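2022-05-06

I moved to Clondomier in January with two suitcases, and since then I am thinking a lot about the things which we carry with us. In my old town I had a car, so I never had to choose. Everything stayed in the trunk: the umbrella, the second pair of shoes, a blanket, old receipts. Now I go everywhere on foot or with the bus, and what I don't carry, I don't have.

The first weeks I made it wrong in the direction of too much. I took the laptop, a thick book, a lunch box made of glass, a water bottle and a raincoat, every day. My way to the office is 60 minutes, with a change of bus at Histmont, and there is a long staircase between the two stops. By the middle of this staircase I was already angry with the book. I read maybe a page of it per day, because on the bus I prefer to look out of the window.

Then I went too far in the other direction. For 10 days I took only my keys, phone and wallet in the pockets of my coat. It felt wonderful until it rained, and in Clondomier it rains from the side. I bought an umbrella at the kiosk, and the next day another one, because I had left the first at home. So now I own 2 ugly umbrellas. 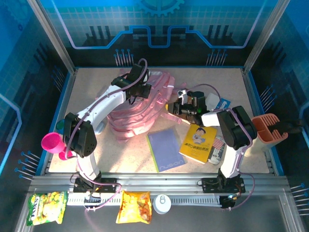 My present system is a small bag and one rule: in the evening I take everything out and put it on the kitchen table. It sounds strict, but it needs only a moment, and I find things I forgot completely (an apple, usually). I am still not sure about the bag itself. A friend tells me to buy a serious one of thick canvas, which will survive me. I am more attracted to the glossy kind you can half see through, like the pink backpack in the photo, with its ribbed folds. With a bag like this I could not hide the apple from myself for a week. On the other hand, the whole bus would also see my old socks on the days when I go swimming.

The food part was more difficult than the bag. The glass box is good, but it weighs more than the lunch. At Magsi, the little household shop behind the market, I found a flat steel box with a clip, and it fits exactly below the laptop. I put rice and beans in it, or bread with egg. Soup I gave up. I tried it one time in a jar and I don't want to write about this.

For the book I have found a solution too. The library in Histmont has a shelf of thin paperbacks, many of them under 300 pages, and they let you return them in any branch. I am now reading a novel about a lighthouse family. It is a bit sad – but it weighs nothing, and I have finished more chapters than in the whole winter.

Next month I want to walk the Fukatik trail, with one night in the hut. This will be another kind of packing, and my list is already too long. If somebody has slept there, please write me in the comments if they have blankets.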